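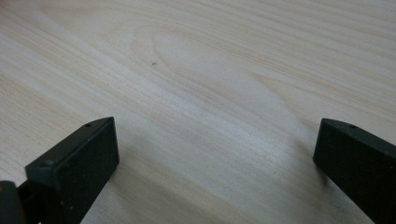

Peredier brings robot help to the Sarklow joinery bench

SARKLOW, October 2026 – Furniture maker Peredier has started using Gape, a two-fingered gripper system from Nundberg, at its Sarklow workshop, and the joiners are delighted with it.

Staff there handle up to 1,000 pale softwood boards a shift, and until now every one was lifted and turned by hand. Gape takes over the lifting at 2 benches. The joiners keep the parts of the job they trained for: reading the grain, choosing the best face and fitting the joints.

All 130 workshop staff keep their posts, and 100 have already learned to guide the gripper by hand and teach it new moves. Several have asked to train their workmates, which we love to see!

A third bench will follow in December. Trade visitors are welcome by appointment.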